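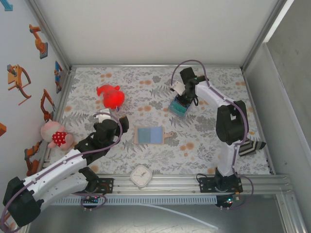 The Gakmont open day ran through an October afternoon, and I went mostly because Stella Minja kept telling me the home goods floor had changed. It has, a little. There's more light and better coffee. The talk is as big as ever.

Their theme this year was the "calm table," and I have my doubts. Calm, to me, doesn't mean a pale cloth with gray ferns and peach dots all over it. I'll grant the print is pretty. I'd also like to see it after one plate of spaghetti, and when I asked about washing I got a leaflet.

A small wooden board with a short handle had the middle of the cloth, and I liked it more than anything else on there. The plush toys I could have skipped. The doll in the red polka dot dress is sweet enough, but a doll, a fuzzy red thing and a teal-blue box don't add up to a table setting — they add up to my living room at 7.

Nassoro Owino gave the tour, 31 minutes by my watch, and he was patient with me. He says the Vendel line will be cheaper by spring. They said that last time too.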